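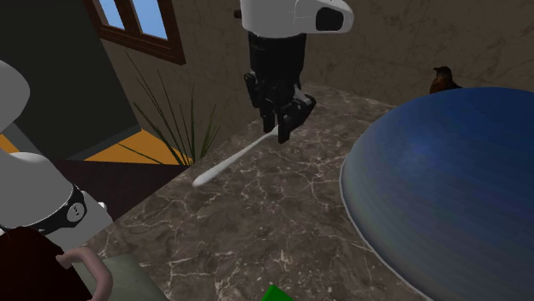 White spoon, held at a slant over the countertop.

2021-11-26

Read the Vulldale launch piece twice over coffee and still don't know what they launched. A livery, I suppose. The car under it looked like last year's with the sponsor stickers moved, and they want us to believe the new floor is worth a place on the podium. They said the same in July about the rear wing, and finished 8th.

Prelent have now told everyone their driver lineup is "settled." I'll believe that when both of them are sitting on the grid. Settled is the word they used before they dropped the last one with 2 races to go.

Then there's Sostwood, claiming 1,219 laps in testing without an engine change. Fine. How many of those were flat out? The release doesn't say, and not one of the sites that copied it out seems to have asked. I've watched teams look wonderful in testing for years and then sit in the gravel by the second corner.

Forum is convinced Benítez will buy them out before spring. Source: a guy who saw a truck. The thread was up to around 54 replies when I gave up, most of them arguing over what color the truck was.

Haven't renewed the race pass yet. The price went up again and they cut the onboard channels. Will probably pay it anyway, like every year. Need to call about the tires on my own car before the shop closes.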